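Skanent's block bins are heading out to a second neighborhood this February
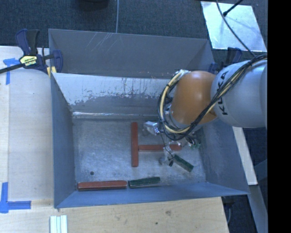 By Maëlle Poirier, Skanent
For release Tuesday morning

Hi all, Maëlle here, writing from the back office at Skanent with some news I've been itching to share. Starting in February, our secondhand block exchange is opening at a second location, the old Drendida shop on the corner, and you're all invited to come and dig through the bins!

If you haven't run into us before, we take in used building blocks, sort them, and send them back out to families and after-school rooms. Last year we passed along some 2500 of them. I'd have guessed half that, but Aoi Kaneko keeps the books and she's very firm about it.

People ask me about the metal bins a lot. Yes, they're heavy, and yes, they're scratched up. I love them anyway. The flared sides make it easy to get your arms in, and a gray metal floor is a great background when you're hunting for a color. Three red blocks and two green ones show up right away, even the dark green. We tried cloth sacks for a while and I never want to see one again.

The blocks have some wear on them too. You'll find scuffed edges on plenty, and we leave those alone. Aoi pulls anything split or splintery before it goes out, and she has rejected 71 so far this season (she keeps them in a crate under her desk, I think for kindling).

The new spot will have long and short blocks in separate bins, plus a low table where kids can build while the grown-ups sort. Bring a bag of blocks and take a bag home. No blocks to trade? Come in anyway and we'll fix you up – that's been the rule since we started out in the Sugawara building and it's staying.

We're open from 2 in the afternoon until the lights go off. We could still use a sturdy shelf if you have one going spare, and red blocks are always first to go, so please check your closets.

Press questions and shelf offers can come straight to me, Maëlle Poirier, at the Skanent front desk. For block drop-offs bigger than a carload, ask for Aoi first so she can clear some floor.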